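후손회 도움 게시판 > 회원 자격 > 청소년부

청소년부 회원을 본회 정회원으로 전환할 때 계보 서류를 다시 제출해야 하는지

Alcides Flores
작성일 2/17/25

Karnov 정착민 후손회 Trimholm 지부에서 청소년부 명부를 맡고 있습니다. 전임자에게서 명부와 서류철만 넘겨받았고 전환 업무는 처음입니다.

청소년부 회원 한 명이 올해 8월에 성년이 되어 본회 정회원으로 전환하려고 합니다. 이 회원의 등록번호는 883이고, 초등학생 때 외조모의 계보를 근거로 가입했습니다. 외조모는 당시 본회 정회원이었으나 이후 회비 미납으로 자격이 정지되었고, 지금은 작고하셨습니다. 어머니는 후손회에 가입한 적이 없습니다.

지부 서류철에 남아 있는 것은 다음과 같습니다.

청소년부 가입 신청서 사본 (외조모 서명 있음)
회원 본인의 출생증명서 사본
외조모의 정회원 증서 사본
어머니의 출생증명서: 없음. 신청서의 첨부란에는 표시가 되어 있음
기준 조상까지의 계보표: 외조모 이하만 기재되어 있고 그 위는 "본회 보관본 참조"로 되어 있음

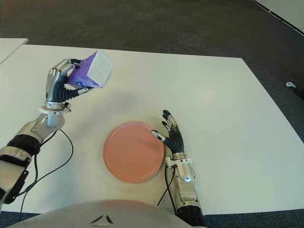 흰 탁자 위로 뻗은 두 개의 로봇 팔

확인하고 싶은 사항은 이렇습니다.

첫째, 청소년부에서 이미 심사를 통과한 계보인데 전환 시 전체 서류를 다시 내야 하는지입니다. 지부 내규에는 "전환 신청은 간이 절차에 따른다"고만 되어 있고, 간이 절차가 무엇인지는 적혀 있지 않습니다.

둘째, 외조모의 자격 정지가 손주의 전환에 영향을 주는지입니다. 지부 임원 한 분은 보증 회원의 자격이 끊겼으므로 신규 가입으로 처리해야 한다고 하고, 다른 분은 계보와 회비는 별개라고 합니다.

셋째, 성(姓)의 표기 문제입니다. 기준 조상의 성이 외조모 증서와 교구 기록에서 철자 하나가 다릅니다. 외조모가 가입할 때는 문제 삼지 않은 것으로 보이지만, 다시 심사하게 되면 지적받을 수 있을 것 같습니다.

본회 사무국에 서면으로 문의했는데 아직 답이 오지 않았습니다. 회칙 53조를 읽어 보았으나 청소년부와 본회의 관계를 정한 조항이라는 것 외에는 절차를 찾지 못했습니다. 비슷한 건을 처리해 보신 분의 답변을 부탁드립니다.

답변 3개

족보정리중

저희 지부에서는 그냥 전환 신청서 한 장 내고 끝났습니다. 서류 다시 낸 적 없습니다. 번호도 그대로 썼던 것으로 기억합니다. 사무국에 전화해 보세요. 서면은 느립니다.

Mirjam Haslinger

Ruchti 지부에서 계보 심사를 담당하고 있습니다. 질문하신 순서대로 적습니다. 위 답변처럼 신청서만으로 처리된 사례가 있기는 하지만, 부모 중 한 명이 정회원인 경우였을 가능성이 높습니다. 이번 건과는 조건이 다릅니다.

1. 서류 재제출 여부

간이 절차는 서류 면제를 뜻하지 않습니다. 본회에 이미 등록된 계보 구간을 새 신청서에서 인용할 수 있게 하는 절차입니다. 외조모의 정회원 신청서가 본회에 보관되어 있고 심사 완료 표시가 있다면, 기준 조상에서 외조모까지는 인용으로 처리됩니다. 신청서의 해당 칸에 외조모의 정회원 번호와 승인 연도를 적고, 계보표에는 각 세대의 이름과 생몰년을 빠짐없이 옮겨 적습니다. "본회 보관본 참조"라는 문구는 청소년부 양식에서만 허용됩니다. 정회원 신청서에 그렇게 쓰면 반려됩니다.

인용할 수 없는 구간은 외조모에서 회원 본인까지입니다. 이 구간은 원본 또는 인증 사본으로 연결을 입증해야 합니다. 필요한 서류는 다음과 같습니다.

외조모와 어머니의 관계를 보여 주는 어머니의 출생증명서
어머니의 혼인으로 성이 바뀌었다면 혼인증명서
부모의 이름이 모두 기재된 회원 본인의 출생증명서

어머니의 출생증명서가 서류철에 없는데 첨부란에 표시가 있다면, 원래 제출되었다가 본회로 이관되었을 수 있습니다. 청소년부 서류는 과거에 지부 보관분과 본회 송부분을 나누어 관리했고, 사본을 만들지 않은 지부가 많았습니다. 본회 기록 담당에게 등록번호 883의 청소년부 서류 전체 사본을 요청하십시오. 요청서는 지부 명의로 보내야 하고, 개인 명의의 요청은 접수하지 않습니다. 다만 사본이 나오더라도 비인증 사본이면 정회원 심사에는 쓰지 못합니다. 관할 등록소에 새로 발급을 신청하는 작업을 동시에 진행하는 편이 안전합니다.

회원 본인의 출생증명서도 다시 확인하십시오. 약식 증명서에는 부모 이름이 없는 경우가 있습니다. 청소년부는 약식을 받았지만 본회는 받지 않습니다.

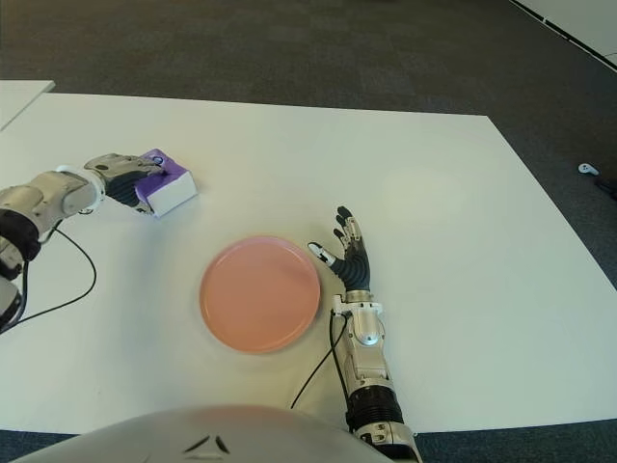
2. 외조모의 자격 정지

계보의 효력과 회원 자격의 효력은 분리되어 있습니다. 회비 미납에 의한 정지는 승인된 계보에 영향을 주지 않습니다. 계보 자체가 취소되는 것은 심사 오류나 허위 서류가 확인되어 본회가 정정 결정을 내린 경우뿐이고, 이때는 증서 번호 옆에 별도 표시가 붙습니다. 보유하신 증서 사본만으로는 이 표시를 확인할 수 없습니다. 표시는 본회 대장에만 기재됩니다. 사본을 요청할 때 대장 확인도 함께 요청하십시오.

임원 두 분의 의견이 갈리는 것은 보증인 규정과 계보 규정을 섞어 읽은 결과로 보입니다. 정회원 신청에는 현재 자격이 유효한 정회원의 추천 서명이 필요합니다. 추천인은 친족일 필요가 없습니다. 외조모는 계보의 출처이고, 추천은 Trimholm 지부의 다른 정회원이 하면 됩니다. 따라서 신규 가입으로 돌릴 사유가 아닙니다. 신규 가입으로 처리하면 청소년부 재적 기간이 근속에 합산되지 않으므로 회원에게 불리합니다.

3. 성의 철자

철자 하나의 차이는 대개 반려 사유가 되지 않습니다. 심사에서 보는 것은 두 기록이 동일인을 가리키는지 여부입니다. 배우자의 이름, 거주지, 자녀의 세례일 중 두 항목 이상이 일치하면 이표기로 인정합니다. 이표기는 신청서 본문에서 고치지 말고, 각 문서에 적힌 철자를 그대로 옮긴 뒤 비고란에 "교구 기록에는 이와 같이 표기됨"이라고 적습니다. 철자를 임의로 통일해서 내면 문서와 신청서가 불일치하게 되어 오히려 보완 요구가 나옵니다.

주의할 점이 하나 있습니다. Wusura 교구 기록은 원본과 후대의 필사본이 함께 유통됩니다. 필사본은 성의 어미를 일괄해서 고친 부분이 있습니다. 가지고 계신 것이 어느 쪽인지 확인하고, 필사본이라면 신청서의 출처란에 필사본임을 밝혀야 합니다. 외조모의 심사에서 원본을 썼는지도 사본을 받으면 알 수 있습니다.

4. 기한

질문에는 없었지만 실제로 문제가 되는 것은 대개 기한입니다. 간이 절차는 성년이 된 날부터 90일 안에 본회에 접수되어야 적용됩니다. 지부 접수일이 아니라 본회 접수일이 기준입니다. 이 기간을 넘기면 청소년부 자격은 자동 종료되고 일반 가입으로만 신청할 수 있습니다. 서류가 덜 갖추어졌더라도 신청서, 계보표, 추천 서명, 심사 수수료가 기한 내에 들어가면 접수로 인정되고 나머지는 보완으로 처리됩니다.

성년이 되기 전에는 신청서를 미리 보낼 수 없습니다. 서명일이 생일보다 앞서면 무효입니다. 그 전에 할 수 있는 일은 증명서 발급과 계보표 작성입니다.

53조는 두 조직의 관계만 정하고, 절차는 심사 세칙의 별표에 있습니다. 지부에 배포된 회칙 책자에는 별표가 빠진 판본이 있습니다. 사무국에 "심사 세칙 별표"라고 명시해서 요청하면 보내 줍니다.

Alcides Flores

답변 감사합니다. 확인한 내용을 덧붙입니다.

지부의 회칙 책자에는 별표가 없었습니다. 사무국에 별도로 요청했습니다. 회원 본인의 출생증명서는 부모 이름이 있는 정식본이었습니다. 교구 기록은 표제면이 복사되어 있지 않아 원본인지 필사본인지 판별하지 못했습니다.

한 가지 더 여쭙겠습니다. 어머니가 출생 당시와 다른 이름을 쓰고 계시고, 개명은 혼인과 무관합니다. 이 경우 개명 결정문을 첨부해야 하는지, 진술서로 대신할 수 있는지 궁금합니다. 그리고 계보표의 외조모 윗세대 4대가 모두 공란인데, 외조모 신청서 사본이 오기 전에 가족이 보관한 메모로 먼저 채워도 되는지도 알고 싶습니다.

Mirjam Haslinger

개명은 결정문 또는 개명 사실이 기재된 등록부 등본을 첨부합니다. 진술서는 공문서가 소실되었다는 확인서가 함께 있을 때만 받습니다. 계보표에는 출생 시 이름을 쓰고 현재 이름을 괄호로 병기하십시오.

공란은 사본이 올 때까지 비워 두십시오. 인용 구간은 본회 보관본과 이름, 날짜가 일치해야 하고, 가족 메모로 채운 날짜가 다르면 인용이 풀려서 그 세대부터 입증 서류를 요구받습니다. 초안용으로 연필로 적어 두는 것은 상관없습니다.

표제면이 없으면 면 번호의 위치를 보십시오. Wusura 원본은 낱장 앞면에만 번호가 있고 필사본은 양면에 있습니다.

seoryu_damdang

다른 지부 서기입니다. 윗분 설명이 맞습니다. 하나만 보태면, 추천인은 신청서에 서명한 날만이 아니라 본회 접수일에도 자격이 유효해야 합니다. 저희는 추천인이 그 사이 회비를 내지 않아서 서명을 다시 받은 적이 있습니다. 추천인의 납부 상태를 먼저 조회하고 서명을 받으세요.

수수료는 지부 계좌에서 송금해야 하고 비고에 청소년부 등록번호를 적습니다. 번호가 없으면 일반 가입 수수료로 분류되어 차액을 청구하는 통지가 나옵니다.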